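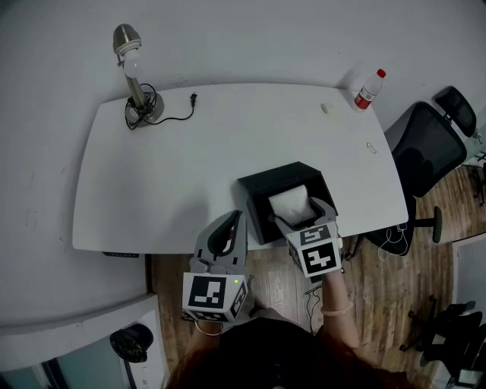
Tissue pull at the lamp desk, both grippers in hand.

Right gripper drifting off its marker cube?

trultitz_ben wrote:
I look after a pair of hand-held grippers and the right one is making me nuts. Tracking is fine for up to 30 minutes, then the pose starts to jump whenever I reach into the tissue box. I've wiped the cube faces and re-run calibration 5 times. Left one never does it. Same firmware, same pads. What am I missing?

Ugwu wrote:
Check the cube mount before anything else. Mine had a hairline crack and I chased it in software for a month – very dumb. Hold the body, push the cube sideways with your thumb. Any give at all and you need a new mount.

etness88 wrote:
I'd bet on light, not the mount. If you have a ceiling light on that side it can wash out one face of the cube. Turn it off and try the same reach again.

Ugwu wrote:
Light wouldn't wait half an hour to show up though. A screw working loose would!

etness88 wrote:
It would if he moves around the desk as he goes. I still say try the switch first, it's free.

trultitz_ben wrote:
OK, tried both. Lights off made no difference (sorry etness). The cube does have a tiny wiggle when I push on it. View from the gripper's own camera, pads and cube both in it:
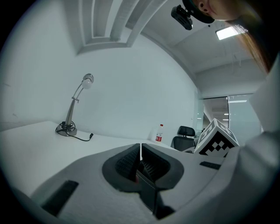
Re: Right gripper drifting – fixing the mount

Hnat Prokopenko wrote:
Take the cube off, clean the old threadlocker out, put a small drop of new stuff on and snug it by hand. Let it sit overnight. Then calibrate again, once.

trultitz_ben wrote:
Doing that tonight. Will post back after a long run.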